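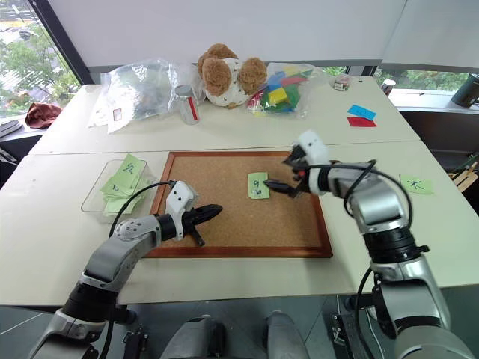 You quote for the arms and then the table turns up on a separate line, like the charge for bread, wrote one reader of our last price list. The table is still on a separate line. We have at least moved it further up the page, and what follows is an attempt to put all the other bread charges where they can be seen before anyone signs anything.

Nivden Two-Arm Bench Station
Sold, hired and supported by Wainwright, Clurkville

The Nivden is a pair of jointed arms on a shared floor-standing base, intended for light work on a tabletop. It suits small, fiddly jobs of the sort that people do without thinking and machines find insulting: lifting a sticky note, placing it on a cork board, letting go of it. If your work involves engine blocks, please look at the other half of our catalogue, where everything is yellow and has its own fence.

What the hire price includes
Both arms, the base, two Vuko grippers, one set of cables, the controller, and a half-day of set-up at your premises.

What it doesn't include
The table. The computer you will run your own software on. A camera, if you want a particular one. Fingertips after the first set. Anything you plan to pick up.

Hire: £348 a week, four-week minimum. Delivery within Clurkville is free. Outside Clurkville it is charged by distance, and the lift in your building will be discussed at length before we set off.

Purchase: price on application. We know how that sounds. The figure depends on the controller and the support plan, and we will send it the same day if you ask before noon.

Fingertips
Vuko fingertips wear out. Paper is harder on them than you would expect, and adhesive is worse. A replacement pack for both grippers is £297, and we suggest putting one in the first budget instead of discovering it in the second. Buyers who skip this line tend to ring us on a Friday.

Planning the space
Leave 416 mm clear behind the working table if you are not putting a second one there. If you are, push the two together and accept the seam. Keep items waiting their turn on the rear section and the job itself on the front one, well inside the reach of both arms. An item only one arm can get to is an item you will be passing across by hand all afternoon.

The base stands on the floor and wants it level. Carpet tiles are tolerated. Carpet is not.

Daylight is pleasant for the staff and a nuisance for cameras. Budget for blinds if there is a window near the bench, and close them properly. A patch of sun crossing the table at three o'clock has cost our customers more time than any fault in the arms.

Cables run along the outside of the arms and need slack at every joint. Please don't tidy them with ties. We understand the urge.

Budgeting for props
Set aside money for the small stuff, and more of it than feels dignified. Sticky notes, jars, trays, blocks and soft toys are cheap one at a time and surprisingly awkward to get past a purchasing department under the heading "automation". One customer's order was returned with the word "teddy?" written beside it. We can invoice props as consumables, up to 50 items per order, and the wording on the invoice will be as dull as we can make it.

Support
Basic: telephone, weekdays, nine to five.
Full: telephone, loan gripper by courier, one visit a year. The visit is in October unless you object.

Lead time
Hire units usually go out within a fortnight. Purchased units take longer, and we will give you a date once Nivden has given us one.

To book a bench visit, send us the dimensions of your table and a photograph of the doorway. The doorway first, if you can only manage one.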